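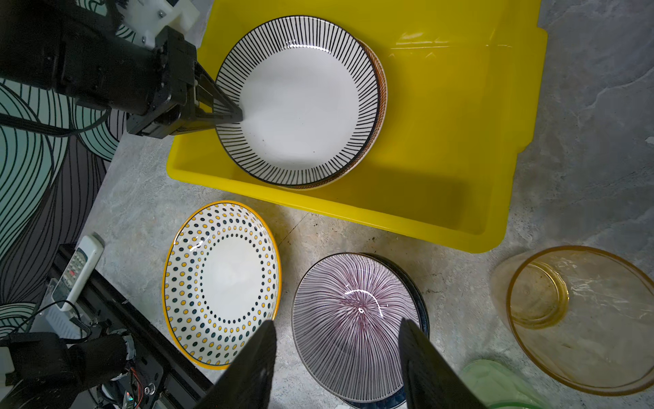 Comstead have put a leaflet through every door on our road saying a dishwasher saves the average household a fortune in water compared with the sink. I have questions. Thread.

First, the sink they measured against. The small print says "running tap". Who washes up under a running tap? My gran would have had you out of the house.

I use a bowl. Fill it once, glasses first, greasy stuff last. If the water goes grim I change it. The leaflet has no line for this. It's running tap or their machine, take your pick.

Then there's the full load. All their sums assume the thing is packed every time. There are 2 of us here. By the time we'd filled one we'd have run out of forks.

Someone will say "just rinse them and leave them in". Right, so that's water as well. Is that in the sums? It isn't. I looked.

I rang them in August to ask where the figures came from. Was told it was "a Pelupessy study". Asked for a copy. Was told it would be emailed. It's 22nd September and I'm still waiting.

Found a summary in the end on the Sikar site, who sell the tablets, so make of that what you will. More than 2000 homes, it says. Doesn't say where, or how many people in each, or who paid for it.

It does say people "reported" their own water use. I couldn't tell you what I used last night, could you?

And the price of tablets! Rikik do a big bag that's cheaper but the reviews are all people complaining of white bits on their mugs.

I'm not against dishwashers. If you've got kids and no time, get one, enjoy it. My sister has one and loves it. I object to being told it's a favour to the planet by the people selling it.

If anyone has the full study please send it over. I'll read it properly and if I'm wrong I'll say so on here.

Edit: no, I don't work for a washing-up liquid company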